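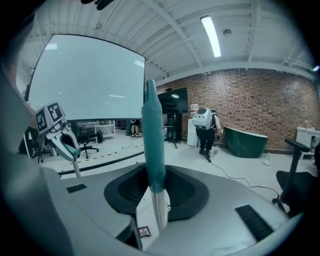

The Relladau with its teal finger up, a striped floor marking and a desk behind it.

I've had the Relladau hand-held gripper from Paltum for 3 months now, and I wanted to love it a lot more than I do. Let me start with the good stuff, though! It's comfy to hold, the molded housing cleans up with a damp cloth, and the marker tags get picked up by our tracking software nearly every time (my old Zernport lost its tags if you so much as walked past a window).

Now the fault. In the second week the finger on the tag side started sticking. You'd squeeze, it would close fine, you'd let go and it just sat there, still clamped on whatever you'd grabbed. The software had no idea and kept logging it as open, so I threw out 20 recordings before I caught on. Worse, I reached in to free a mug handle and the thing let go of its own accord and nipped my thumb - no blood, but I said a few words.

I wrote to Paltum support and got Hüsnü Karaca, who was great and had me pull the fingers and check the return spring. Mine was seated crooked. He mailed 2 new springs, and the swap is fiddly but doable with a small hex key and some patience. Please unplug it first, the manual buries that on the very last page.

Since the swap it has stuck once, in March, after Kaan Polat used it all afternoon without wiping out the grit. So I blow out the recess every evening now and write down any slow release in the log.

At $600 I expect a spring that's in straight, and I'd really like an alarm for when the finger and the reading don't match. I'm keeping mine, but I'm taking off two stars. If yours feels even a little lazy on the release, stop and check it before you put your fingers anywhere near the claw.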